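Filtovby Household Handling Project
Progress report to the program manager, second reporting period
Work package 3: Rules of practice for teleoperated tidying tasks

1. Status

The work package is on schedule. Version 2 of the practice rules was released to operators in February and replaces the draft issued with the previous report. The rules cover floor-level pick and place of footwear, cable management at the wrist, operator stop authority, and acceptance of recorded episodes. Rules for textiles have been moved to the next period at the request of Sodirine, who will supply the garments.

During the period 1058 episodes were recorded against a planned 1000. Of these, 160 were rejected at review. The main causes of rejection are listed in section 4.

2. Starting layout

Version 1 required each pair to be placed on marks taped to the floor. This gave repeatable starts but very little variation, and operators began to steer by the tape. Version 2 drops the marks. Pairs stand side by side with heels toward the operator side and toes toward the rack. Spacing between pairs is left to the person setting up. At least one pair is already on the rack at the start of an episode, so that the free rail length differs from one start to the next. Paper stuffing may stay in canvas shoes if it sits below the collar. 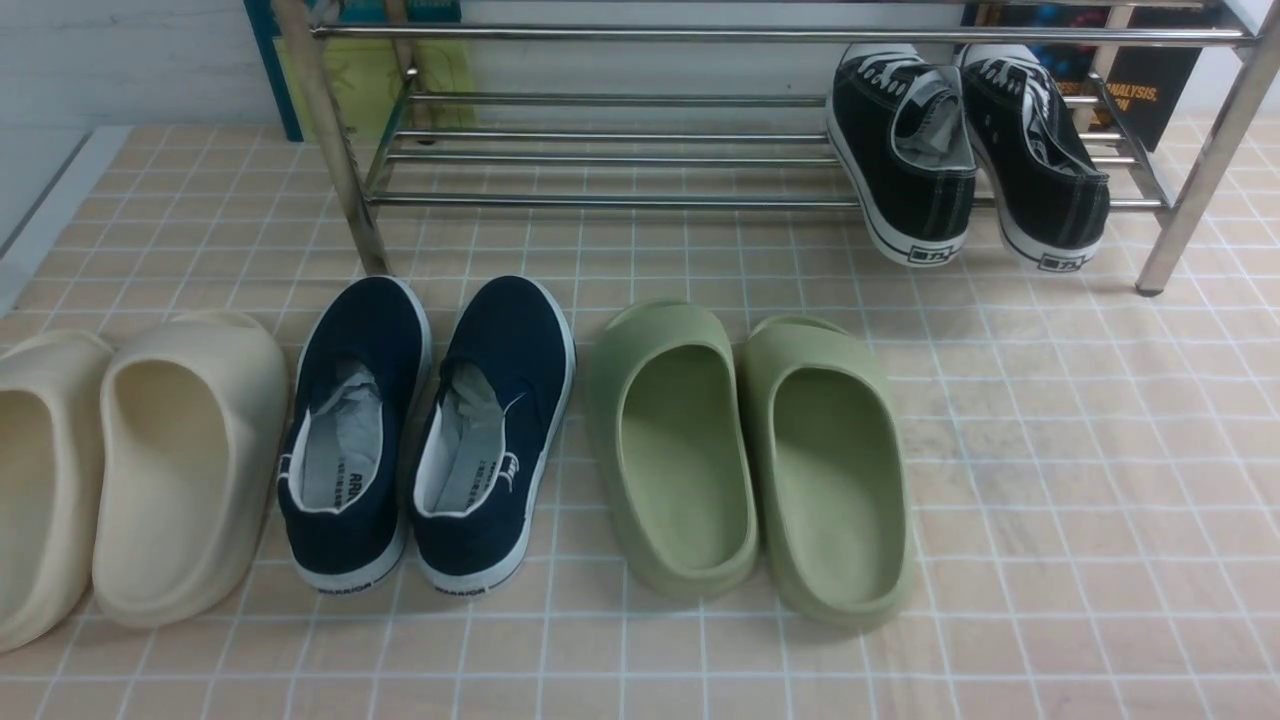
Renato Abella objects to the spacing clause. In his view, spacing left to the person setting up will settle into a habit within a few sessions, and the rules should call for a drawn card before each start. The objection is recorded and a card set is being prepared. It will be tried for 100 episodes before a decision is made on whether to write it into version 3.

The layout rule also fixes what may stand near the rack. Books and boards leaning on the wall behind it are allowed, provided they do not touch the rails. Nothing may be placed on the floor between the operator side and the first row of footwear.

3. Approach and clearance

3.1 Fingers are to be open before the wrist comes down to shoe height. Opening at shoe height was allowed in version 1 and led to slides being pushed across the tile.

3.2 The wrist view is the primary view below shoe height. The head view is used for choosing the target and for checking the rack.

3.3 Where two items of a pair touch, the operator takes the outer one first. For foam slides the grasp is on the side wall or the strap. Grasping the sole edge is not permitted, as the item rotates on lifting.

3.4 Tile joints are not to be used as a distance reference. The wrist lens bends straight lines, and reviewers found several approaches that were corrected late for this reason.

3.5 Speed below shoe height is limited to 100 mm per second. The limit is set in software and cannot be raised from the operator station.

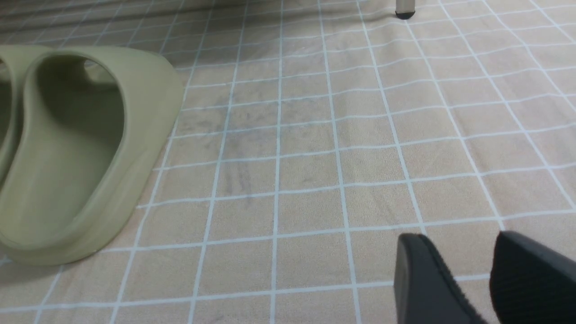 Rowena Tagle asked whether rule 3.5 should apply to the lift as well as the approach, given that a dropped slide does no harm and a slow lift adds time to every episode. The limit has been kept for both directions in this period. Separate limits would need a second check in the motion software, and that work is not budgeted before the next review point.

4. Review findings

Each episode is reviewed once by a person who did not operate it. A second review is made on a sample of 300 episodes. Agreement between first and second reviewers was acceptable for all rejection codes except code C (cable contact), where the wording was too loose. Under version 1, any contact between a cable and an item counted. Version 2 counts contact only if it moves an item other than the target. The sample is being reviewed again under the new wording.

Rejections by cause, in descending order:
Code C, cable contact
Code R, item not resting on both rails at release
Code P, pair separated on the rack
Code S, operator stop

Code S is not treated as a fault. Operators have been told in writing that a stop carries no penalty and needs no justification at the time. A short note is entered afterward.

5. Cable management

The wrist cables remain the least satisfactory part of the setup. Before each session the operator moves the arm to its lowest working height and checks the slack. Ties are inspected at the same time, along with the strap on the motor housing. A loop that reaches a neighboring pair is logged. Takagi has been asked to quote for a shorter cable set.

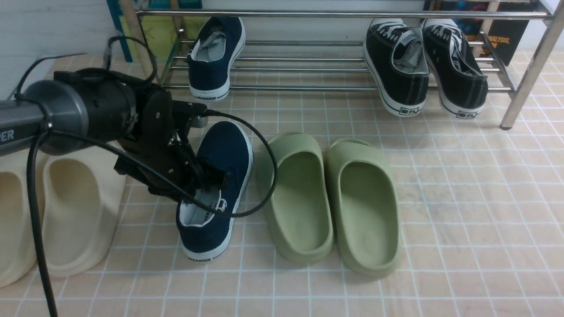 Gripper at a canvas sneaker, with the wrist cable looping toward the green slides.

6. Next period

Issue of version 3, with revised code C and a decision on the card set. Draft rules for textiles. Trial of the shorter cable set if the quote is accepted. Training of two further operators by Noel Sison, using the Zukeck station.

No change to the budget is requested.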